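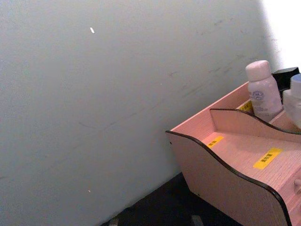 Search products Enter keyword or part number Go

Orker W2 Wrist Camera

The W2 is a small color camera that mounts at the wrist or on the gripper body. It weighs 80 grams and comes with a bracket for Ultberg and Ibarra two-finger grippers. A separate plate fits the Jemham parallel gripper.

We tried it on all three while reaching for bottles in a desktop organizer with wavy side panels. Cap colors came through well. Small print on labels did not, so order the close-focus lens if you need to read text. Bright light from one side washes out pale walls at the default exposure. Set exposure by hand in that case.

Supply: 48 V through the tool connector
Cable: 182 cm, straight plug
Part number: W2-504

Lens, bracket screws and hex key are in the box.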